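Three weeks in and the kitchen still smells like paint. Sitting on an upturned crate typing this because the good chair is in the hall under a sheet with everything else. So — quick update, more of a brain dump, on the move and what I've learned about packing for a long train trip in the middle of a move, which I do not recommend.

Background for anybody new. We left the flat in Brakent at the end of August. The lease ran out before the new place was ready, so there was a gap, and instead of paying for a short rental I said why not take the slow train to Drirkgate and back and see the coast. Cheap fare, 22 hours each way with the change. I had the romantic idea. Window seat, book, thermos. You know the one.

The book was fine. The thermos leaked.

Mostly I want to write about food, because I got it wrong going out and much less wrong coming back, and a couple of people asked in the comments on the last post. There is a dining car on the first leg. It opens, it sells out, it closes. By the time I'd wandered down there was one cheese roll left and the man in front of me got it. The second leg has a cart. The cart came through once, at a hour when any sane person was asleep, and I heard it rattle past and didn't get my shoes on in time.

So going out I ate: two apples, half a sleeve of crackers, a mint I found in my coat. That was it until the change at Erna, where I had 46 minutes and spent most of them in line for soup. Great soup. Burned my tongue, ran for the platform, made it with my bag strap in my teeth.

Coming back I planned. Properly, with a list. Went to the big grocery by the harbor the afternoon before and then laid everything out on the table at the rental to see what would really fit in the bag.

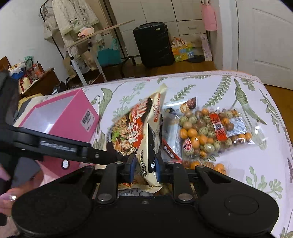

The rule I ended up with is one hot thing, one salty thing, one sweet thing for every stretch of being awake. Not for every meal. Meals stop meaning anything on a train. You're awake for four hours, then you doze, then it's getting light and there's a field with a horse in it and you want a sandwich. Count the awake stretches. I had five coming home and I'd packed for six, first time in my life I've over-planned anything.

Hot water is the big question. Some cars have a tap at the end for it and some don't, and the website won't tell you. Ours did on the long leg. There's a knack — hold the button down and count, it coughs first, then it pours. Don't use a thin cup. Don't walk back down the car with it full. I watched a guy in socks try that and will leave it there.

Things that traveled well:

Hard cheese. Wrapped in paper, not plastic, it sweats in plastic.

Boiled eggs, but eat them early and eat them at the end of the car if you like people.

Flatbread. Regular bread goes to crumbs in the bag and then you're finding crumbs in your toothbrush for a week.

Carrots. Boring, indestructable.

Bars, any kind, as long as they aren't dipped in chocolate. The chocolate ones melted going out, on a sunny afternoon against the window, and glued themselves to my notebook. There's a page from that trip I will never read.

Things that didn't: bananas (obviously, and yet), yogurt, the fancy salad in the tub. Grapes were good for one day and then sad. Anything in a glass jar is too heavy, I don't care how nice the pickles are.

And water. More than you think. I took two bottles and refilled at Erna, there's a fountain on platform two behind the ticket machines. Takes a while to find. If you hit the bike racks you've gone too far.

OK the cost, since I always say I'll do costs and then forget. Return fare for one was 63, booked early, no sleeper. Sleeper would have been a lot more and I'm cheap. Would I pay it next time? Probably one way. Sitting up overnight once is an adventure, sitting up overnight twice is a neck problem. Still can't look left properly when I'm backing the car out.

Seat choice matters if you're sitting up. Middle of the car. The ends get the door noise, a hiss and a thump every time somebody goes to the bathroom, all night long. Left side going out for the sea. Right side coming back. I got it wrong going out and saw a great deal of hillside. Nice hillside. Goats.

Drirkgate itself I've barely mentioned. It was windy. I liked it a lot. The rental was up a street so steep they've cut steps into the sidewalk, with a rail, and my bag is the kind with wheels so that was a fun ten minutes. Small kitchen, big table, a window that whistled. I walked down to the harbor every morning and back up every morning and slept better than I have all year. There's a bakery halfway with no sign, just a blue door, and they do a twist thing with seeds on it that I've been trying to copy since. Mine come out like rope.

Last night there I did the final pack. Everything out on the table again, sort, cut, argue with myself, put half of it back.

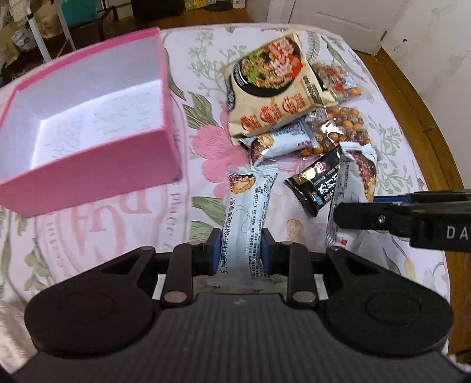
Next job was the bag. Heavy stuff at the bottom is what everybody says and for a hiking pack, sure. For a train, no. Heavy stuff at the bottom means digging for it under the seat in the dark while the person next to you sighs. I did it in stretches. First awake stretch on top, second one under that, and so on down. Each one in its own cloth bag, the thin kind you get for vegetables. When a bag's empty the trash goes in it. By the time we pulled into Brakent my bag was all trash and one pair of socks, and I felt like a genius. A tired one with egg on the sleeve.

The other thing I'd tell you is keep one stretch's worth in your coat. We got moved. Somewhere after Erna they came through and said the back two cars were coming off, everybody forward, grab your things. I had the coat on and the bag overhead and for a while I couldn't get back to the bag for people. Coat food saved me. Also gave a bar to a kid across the aisle who was having a worse night than I was. Her mom tried to pay me for it, very sweet.

Right. The house. Since that's what this blog is supposed to be about.

Paint is done in the kitchen and the back room. We used the Gautam eggshell in the end, the warm white, two coats and then a third on the wall by the stove where the old orange kept grinning through. It went on OK. Drips at the corners, I've made peace with the drips. The hall isn't started. The hall is where all the stuff is so it can't be started until the stuff moves and the stuff can't move until the back room floor is dry. You see the problem.

Floor guy quoted 800 for the back room, sanding and oil. I nearly did it myself. Rented the machine, looked at the machine, took it back. No regrets. He was in and out in two days and it looks like a different house back there. Have to walk on it in socks until the weekend, and no rugs for longer than that. I keep forgetting and then standing in the doorway in boots like a cat at a puddle.

Boxes. I labelled them by room like a sensible person and that would've been great if the rooms had stayed the same rooms. The one marked OFFICE has to go in the bedroom. The one marked KITCHEN 3 turned out to be winter coats. Still haven't found the can opener, or the good scissors, or the charger for the old camera. If you are packing up a home soon, write what's IN it. On two sides. Not the lid, the lid is always under another box.

And pack one box like you'd pack for the train! That's the one thing from the trip that carried over. Kettle, mugs, toilet paper, phone chargers, a knife, something salty, something sweet. Goes in last, comes out first. We didn't do it this time and ate dinner the first night with a shoehorn. Clean shoehorn. Rice.

Garden is a mess, will do a post when there's something to say. There's a pear tree, or I think it's pear. It dropped a lot of small hard things on the shed roof in the night and I was up with a flashlight thinking we were being burgled. If anyone can tell a pear from a quince by the leaf, comments are open.

Somebody asked about the heating. It works. It bangs. You turn it on and something in the wall by the stairs goes off like a dropped pan, twice, then it's quiet and the radiators come up lovely. The plumber bled the whole system and it still bangs. He says it's the pipe clips and to live with it. So I'm living with it.

That's all I've got time for, the tile place shuts early and I need grout. Grey or off-white, haven't decided, will decide in the store with bad lighting as usual. Next post will be the hall if the hall ever happens, or the bread twists if I manage one that bends.

Posted 15 Oct 2025

Recent posts
Last week in the Brakent flat
Orange walls and how to lose to them
Things I threw out and want back
Slow train, part one: booking it
Is it a pear
Soup at Erna station, a short review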